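Part 3: Hanging a cloth backdrop and putting letters on it

If you've done Parts 1 and 2 you have your cloth, you've washed it or decided not to, and you know which wall it's going on. Now we get it up there. I've hung these things for craft fairs, two school plays, my sister's baby shower and one very long weekend at the Kuvstead hall, and I still do it in the same order every time. Skip around if you like, but read step 4 before you cut anything!

What you need for this part

Your cloth (mine is the Clunine cotton in black, 13 feet wide)
Flat push pins, or removable hooks if the wall won't take pins
A step stool that doesn't wobble
A pencil and a long bit of string
A clothes steamer, or an iron and some patience
Card for the letters, plus double-sided tape or fabric glue dots

Getting the cloth up

1. Find the middle of the wall and make a small pencil mark at the height you want the top edge. I go a hand's width below the ceiling. Any closer and I scrape my knuckles.

2. Find the middle of the cloth by folding it in half and put a safety pin there. Take the pin out when you're done. I left one in once and it ended up in Vandana Joshi's thumb (sorry again, Vandana).

3. Stretch your string along the wall at the height of the pencil mark and tape both ends. Step back across the room and look at it. Ceilings are often crooked, so go by what looks straight from where people will stand.

4. Hold the cloth up and see how far it reaches on both sides before you cut. Cloth loses width as soon as you let it fold. If you want soft drapes, plan on using up a good third of the width in folds. If you want it flat, you can keep nearly all of it.

5. Pin the middle first. Then pin the two top corners, loosely. Then go back and fill in between, working outward from the middle, one pin on the left and one on the right. It feels slow and it's still faster than starting at one end, which is how I ended up with a big triangle of spare cloth at the Stenthorpe spring fair.

Caution: don't stand on the table. I know it's right there. Get the stool.

6. Bring the side edges forward if you want the cloth to wrap around your display a little. It hides the wall from people coming in at an angle. Pin the extra cloth to something solid on each side, like a shelf or a door frame, and keep it well clear of heaters, lamps and outlets.

Caution: some halls will only let you use flame-resistant cloth. Ask before you buy, and keep the label in case someone wants to see it. Mine lives in an envelope in the pin box.

Getting the wrinkles out

7. Let it hang overnight if you can. A fair number of creases drop out by themselves, mostly the soft ones. The hard fold lines from the package won't.

8. Steam from the top down, holding the bottom hem with your free hand so there's a bit of pull on it. Keep the steamer moving. On black cloth a spot that gets too wet can dry with a ring around it, and then you get to do the whole panel.

Note: Vlasta Stojanović irons hers on a bed, one section at a time, and rolls it on a carpet tube to carry it. Hers looks better than mine. I own no carpet tube.

Making the letters

9. Write your words down on scrap paper first and see how they break. Two short lines are easier to read from a distance than one long one. Put the more important word in the bigger letters.

10. Pick your card. For a dark cloth, go light. I buy the mixed pastel pack from Zieliński, 600 sheets for the big box, and I'll be using it until I'm 67 at this rate. Lai-ching Lo splits a box with her neighbor, which is a much better idea.

11. Draw the letters on the back of the card, in reverse, so the pencil lines don't show. Yes, I forget the reverse part. An S is the one that will catch you.

12. Cut them out with a small margin if you're adding a border. For a white border, glue the colored letter onto white card, let it dry, and trim around it. 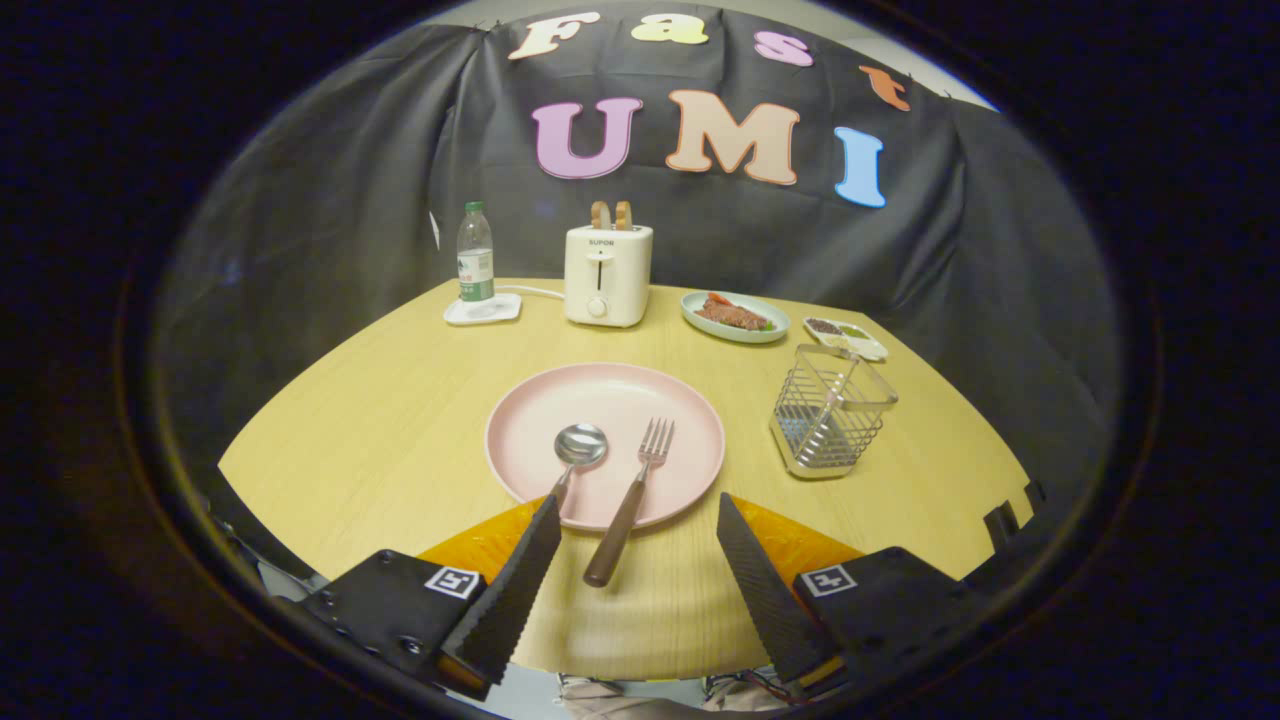

13. Sticking letters to cloth is fiddlier than sticking them to a wall, so lay the whole word out on the floor before any tape comes off its backing. Start with the letter nearest the middle and work out, same as the pins. Watch the places where the cloth droops, too, as a letter goes wherever the cloth goes: look at the orange "t" at the end of "Fast", tipping down to the right along with the sag. The fix is to add a pin or two along the top edge until the cloth is level, and then put your letter on. If it's already on, try lifting the cloth before you peel anything. Pale colors on black are forgiving in every other way, and the thin white outline helps the edges stand out.

14. Press each letter for a slow count of five, corners included. Big letters want tape all the way around. Little ones manage with a dot at each corner.

15. Walk to the door and read it out loud. Then get somebody else to read it. King-fai Pan once let me hang a whole banner with a letter missing and waited until after lunch to mention it.

Note: glue dots can leave a shiny mark on cotton. Test one on the hem.

If something goes wrong

Cloth keeps slipping off the pins: it's too heavy for them. Fold the top edge over twice so each pin goes through more layers, or switch to hooks.

Letters curl at the corners: the card is too thin, or the room is damp. Back them with a second sheet.

The bottom drags on the floor: fold it under and pin from behind. Don't cut it, you'll want the length in November when you're in a different room.

Lint everywhere: black cloth, I'm afraid. Keep a sticky roller in the box with the pins.

Taking it down

16. Letters first, slowly, peeling from a corner. Store them flat between sheets of baking paper so the leftover tape doesn't grab everything.

17. Unpin from the outside in, with a second person holding the middle. Count your pins back into the box, all of them, especially if there are pets or kids around.

Part 4 is table covers, and Chia-hao Shih has lent me his trick for round ones, which needs no sewing at all.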